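Progress report, hull block package, 2018-02-26

Grisis completed welding on 3 blocks. Pipe spools for the aft block are fitted; pressure tests are pending.

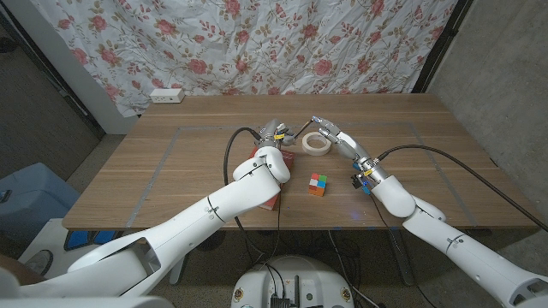 *Two arms at the wooden table.*

Blasting used about 900 kg of grit. Fasil Alemneh rejected 2 butt welds, both since repaired.

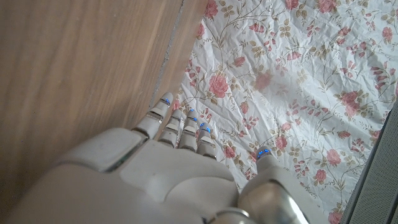

Primer is on hold until Beltrán delivers the second batch. Duct insulation moves to September. Berenice Quezada will send the revised hours.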